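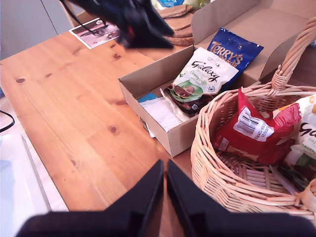
Can a machine pack a gift basket yet?

It can pack a slow one, with a person standing by. That is Hamisi Obura's answer, and he has spent three years trying to improve on it. Obura runs the small-goods program at Sedik, a firm that tests robot arms for shops and packing rooms. His team works on the jobs that come after the warehouse: filling a hamper, clearing a counter, sorting returned items into the right box.

"People see a video of an arm picking up an apple and they figure the rest is done," he said. "An apple is easy. It's round, it doesn't fold, and you can grab it from any side."

Candy bags are harder. A bag changes shape when it's squeezed, and the contents slide to one end as soon as it leaves the table. Obura said a grip that holds at the start of a lift may be in the wrong place by the end of it. Shiny packaging gives the cameras trouble as well, and tissue paper is worse. The arm can tear it or pull up two sheets when it wants one.

The current round of work began in February, after an order from Huditz, a gift company that packs by hand through the holiday season. Huditz wanted to know whether one station with two arms could keep up with one person.

"I told them no before we started," Obura said. "They wanted the number anyway."

The number was 25 items an hour on a good day. An experienced packer at Huditz handles 700 in a shift, and she also ties the ribbon.

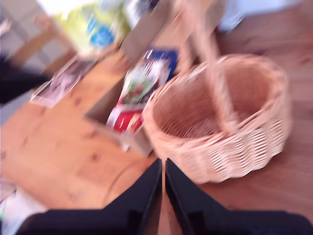
Baskets bring their own problems, Obura said. The handle is in the way of almost every straight path down, so the arm has to come in from the side and turn its wrist. A person does this without thinking. The software has to plan it, and if the basket gets bumped, it has to plan again.

"Wicker gives a little," he said. "You push on the rim and it moves, then it comes partway back. We had an arm that kept nudging the same basket across the table until somebody hit stop."

The team has recorded 1,625 attempts at moving items between a box and a basket. Most of them are done by a person guiding the arms, and the software learns from those. Obura would not give a success rate for the arms working alone. He said it depends too much on what is in the box that morning.

He is more hopeful about plain chores. Putting folded towels on a shelf is close, he thinks, and so is loading cups into a rack if the cups all match. Barasa, a hotel laundry supplier, already has one Sedik arm stacking hand towels from ten at night to six in the morning. It is slower than the evening crew, but there is no crew at that hour.

A house is another matter. Rovgate, which sells a home unit, has said it wants its machine tidying kitchens soon. Obura has tried the unit and liked the wrist, but he wouldn't leave it alone with his dishes.

"In a shop I can say the table is always this high and the box is always on this side," he said. "At my place there's mail on the table, my daughter's shoes, a cup with something left in it. You can't write that down ahead of time."

Asked what he would buy today if he ran a packing room, he thought about it for a while.

"A better table," he said. "And maybe a second label printer. Then call me next year and I'll come show you what the arms can do."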